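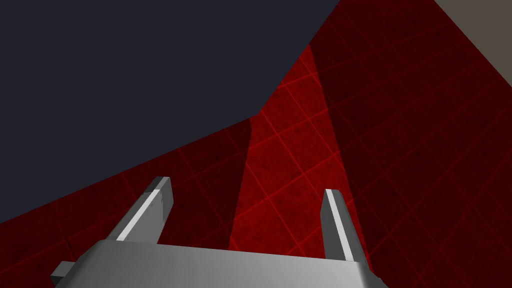
Miltgate Water Notes
@miltgatewater · 6:40 AM

Thread on hardness readings from the Miltgate supply, September. Same tap, same test kit, first draw discarded.

1/ Total hardness averaged 17 grains per gallon across the month. The utility lists anything over 10 as very hard. The east zone blends well water with reservoir water and the ratio moves with demand.

2/ Softener is a Brolance single tank, set to regenerate on volume. It was regenerating every 1,396 gallons. Rated interval at this hardness is 2,000. The setting was still the installer default.

3/ Corrected the hardness value on the controller and cleared the counter. Salt use is down 30 percent. Outlet still tests under one grain.

4/ Iron is a separate problem. Softener resin takes a little of it and fouls on the rest. Test for it before you size anything.

5/ If you are on the Perkalura side of the river, these numbers do not apply. Different wells.

6/ Chlorine readings next. Kit is on order.

Show replies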